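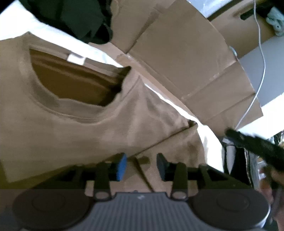 2. Sorting and folding the shirts

Okay, so this was the part I thought would be easy! Our Skerna project looks at how long people take to fold clothes, and I got T-shirts while Calum Semple took the trousers (lucky him). I laid each shirt out flat, or tried to – the tan-brown one with the ribbed collar kept its wrinkles whatever I did, and the neck wanted to gape open. I timed 34 folds over two afternoons in March. My slowest was 70 seconds, my fastest I forgot to write down, sorry.

Colour made no difference that I could see. Sleeves did, and short ones were a pain to tuck in evenly.

3. What I'd change

I'd use a bigger table and iron everything first. Calum wants to add towels, and I said fine as long as he's the one washing them.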